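Search jobs, teams, locations
Search
This site uses cookies to keep you signed in and to remember your search filters. Accept all Manage settings

Workstation Technician, Tray and Table Tasks
Nurkora, Tabletop Handling Group
Posted August 8, 2019
Openings: 2
Contract: fixed term, 9 months, full time
Reports to: Masanobu Ishida, group lead

Scope of the position

The Tabletop Handling Group runs repeated clearing, sorting and packing tasks on fixed worktables. The technician prepares each table before a run, resets it between runs and records its condition at the end of the shift. The position is hands-on. Most of the shift is spent standing at the tables, with a shorter period at a desk for data entry.

Duties

Set trays, bins and small household items in their starting positions according to the task sheet.
Keep table coverings flat and tight. Replace any covering that is stained, torn or pulled away from the panel.
Check that the seam between adjoining table panels is level. Report a step at the seam before the first run.
Wipe trays between runs and remove labels, tape and residue. Trays with a cracked or warped rim are withdrawn.
Adjust overhead lighting when glare on a glossy tray covers a large part of the inner surface.
Enter the tray number, item list and start time for each run in Selto, the group's logging tool.
Return items to the numbered shelves and restock wipes, tape and spare cloth.
Flatten and remove empty cartons at the end of the shift.

Requirements

High school diploma or equivalent.
Steady, accurate work on short repeated tasks. A full run list contains 30 resets.
Ability to lift boxes of normal parcel weight and to stand for up to 3 hours between breaks.
Normal or corrected color vision. Trays and items are sorted by color.
Basic computer skills: spreadsheets, file naming, typing short notes in plain English.

Useful but not required

Experience in packing, kitting, stock rooms or product testing.
Familiarity with aluminum profile framing and common hand tools.
Previous use of Selto or a similar run log.

Working conditions

Tables are indoors, in the same room as staff desks. Noise is low. Closed shoes are required. Loose sleeves, bracelets and lanyards are not permitted at the table. Drinks are kept at the desks. Shifts are fixed for the length of the contract, and the start date is in October.

Training takes place during the first 2 weeks and covers covering replacement, item placement and logging. Each new technician is paired with a current one until a full run list has been completed without a correction.

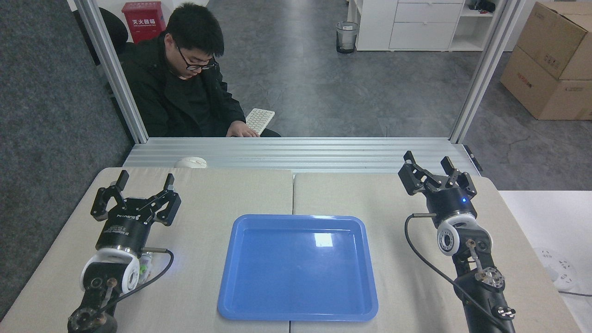 Worktable with an empty blue tray at the center, desk area behind.

How to apply

Send a resume and a short letter to Lorna Dizon, Recruiting, quoting reference Zetgate 9. State your earliest start date and any shift you cannot work. Applicants selected for the next stage will complete a practical exercise: one table set from a written task sheet, one reset and one log entry. The exercise is paid at the hourly rate for the position.

Travel costs for the exercise are refunded on presentation of receipts.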